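Premodum completes hillside house in Pimcombe
June 20, 2023

Architecture studio Premodum has completed a two-story house on a sloping lot at the edge of Pimcombe, replacing a farm building that had stood vacant since the previous owners moved closer to town. The project, called Doretti House after the lane it faces, is the studio's first residential work in the area.

The lot is narrow at the road and widens as it drops toward a creek. Planning rules limit the height of new buildings along the lane, so the architects placed the entrance on the upper level and set the bedrooms below. From the road the house reads as a single low volume with a shallow metal roof. From the garden side both floors are visible, with a deep terrace running the full width of the upper one.

The kitchen, dining area and living room share one open room on the upper level. A concrete stair wall divides the kitchen from the seating area and continues down to the floor below, where it becomes the back of a built-in desk. Wood is used for the floors, the window seats and the kitchen counters, and it was left in its natural color wherever possible. The studio said it wanted the interior to feel warm during the long gray stretch that starts in November.
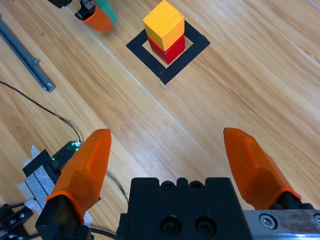
Light wood with a visible diagonal grain.

The plan is based on a simple grid that repeats across both floors. Five bays make up the length of the house, and the middle one holds the stair, a bathroom on each level and the mechanical closet. Keeping the pipes and ducts in one place freed the outer walls for windows and reduced the amount of ceiling that had to be dropped. Storage is built into the thickness of the inside walls, including a coat closet by the front door and a pantry that opens from the kitchen side.

Below, the main bedroom sits at the east end and has its own door to the garden. Two smaller bedrooms are at the west end, separated by a sliding panel that can be left open to make a single playroom. A laundry room and a workshop are dug into the slope at the back. They have no windows facing the garden and take daylight from a narrow light well along the retaining wall.

Ground conditions shaped much of the early work. The upper part of the lot is firm, but the soil becomes soft near the creek, and an early design with a separate guest building at the bottom of the garden was dropped after test borings. The house was moved uphill and turned slightly so that it follows the contour of the land. That change saved a row of mature oaks on the south boundary, which now shade the terrace in the afternoon.

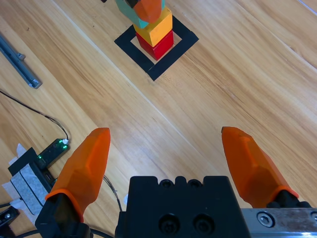
The outer walls are clad in vertical boards fixed over a ventilated cavity. The boards will weather to gray over time, and the owners have chosen not to treat them. Stone recovered from the old farm building was cleaned and reused for the retaining wall and the steps that lead down to the lower garden. There was enough left over to pave a small area outside the workshop door.

Windows were supplied by Rashti, a joinery firm that also made the sliding panel and the interior doors. The largest opening, on the terrace side of the living room, is made up of fixed glass with a single wide door at one end. The architects had first drawn a fully folding screen there. It was changed during pricing, and the money went to better insulation in the roof.

Heating comes from a ground-source heat pump with pipes laid under the front yard. The roof overhang was sized to keep high summer sun off the glass while letting in low sun during the colder months. There is no air conditioning. Vents at the top of the stair can be opened to draw warm air out of the upper level at night, and a switch by the front door controls them.

Construction took 14 months, including a pause of several weeks when the lane was closed for water main repairs. Deliveries were difficult throughout the job. The lane is too tight for large trucks, so roof panels were made in shorter lengths and carried from a turnout near the main road. The general contractor used a neighboring field for storage under an agreement with its owner, and the field has since been reseeded.

The town's planning office approved the design on its second submission. The first was returned with questions about runoff and the view from the public footpath on the far side of the creek. In response, Premodum lowered the terrace railing line, added planting below the retaining wall and included a buried tank that collects rainwater from the roof for use in the garden.

Landscaping on the lower part of the lot is still under way. A gravel path to the creek has been laid out, and the meadow area is due to be seeded in the fall. The studio is also working on a small library extension in Pimcombe, with drawings expected to go to the town for review later in the year.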